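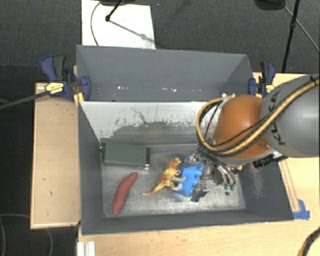 Figure 2. Bin picking setup, gripper at the blue block.

Home | Syllabus | Handouts | Labs

Handout 5: Comparing two grippers on one arm
Jade Bunting, 24 November 2020

The arm and the bin stay the same for both grippers. Only the gripper and its control settings change. We call the grippers Omard and Sultell after the folders their settings are kept in.

Objects for the first round include the toy block and the toy dinosaur. They differ in shape, and they sit close together, so the fingers have to come down between them. Check that the clamps on the bin are tight before you start.

Procedure
Run 45 picks with each gripper. Put the objects back by hand after every pick. A pick counts if the object clears the bin wall and stays in the fingers for 5 seconds. If two objects come up together, write "double" and do not count it.

Log for each pick: object, approach angle, finger opening in mm, result. The widest opening allowed in the script is 116 mm.

Write up
One page per pair. Give the success rate for each object separately, then the total. Controller settings go in a table at the end.

Reading for next time: Rizvi notes, section 2.

Shares 2 | Comments 5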